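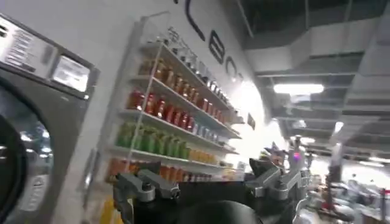

Reference > Household > Laundry > Self-Service Laundries

Self-service laundry

A self-service laundry (most of us just say laundromat) is a shop where you wash and dry your own clothes in machines that belong to somebody else. I've been keeping this entry up since June 14, 2018, and it has grown a lot, mostly because people keep writing in to argue about detergent!

Machines

The washer you'll meet most often is the commercial front-loader: a steel body, a round door with a thick ring, and a control panel up top. It's a bigger and tougher animal than the one at home. The drum turns on a horizontal axis, so the clothes get lifted and dropped through a fairly small amount of water -- that's where most of the cleaning comes from, and it's also why stuffing the drum full is such a bad idea. Things need room to fall.

Older machines have a dial and a coin slide. Newer ones tend to have a screen, and the printed instructions next to it are worth a minute of your time even if you've been doing laundry for decades (I skipped them once in Flandon and paid for a cycle that was nothing but a rinse).

The detergent shelf

My favorite part of any laundromat is the place where they sell the soap. The small vending box with powder in it is still around, but plenty of shops now put up open shelving and stock it like a little store, with the bottles grouped by color. I love this. A whole band of red, then green, then yellow and orange, and you can find what you used last time without reading a single label. Just don't assume the colors mean the same thing everywhere, as every brand picks its own.

What you'll usually be choosing from:

Liquid detergent, the everyday pick, good in cool water.
Powder, cheaper per load and very good on mud.
Fabric softener, which I leave out for towels because it makes them less thirsty.
Stain remover, put on before the wash and given a few minutes to sit.

Paula Zamfir, who ran the Oprea Street laundry in Kevus for years, told me she sold 200 bottles of softener in one February and thought most of them went into loads that didn't need any. She also says people pour in far too much detergent, and I believe her. For an ordinary load, 2 tablespoons of liquid is plenty.

Local names

In Kevus an attended shop is called a flokia, after the old Flokia chain, even when it has nothing to do with that company. In Flandon they say "the wash" and leave it at that.

See also: Dry cleaning, Fabric softener, Tumble dryer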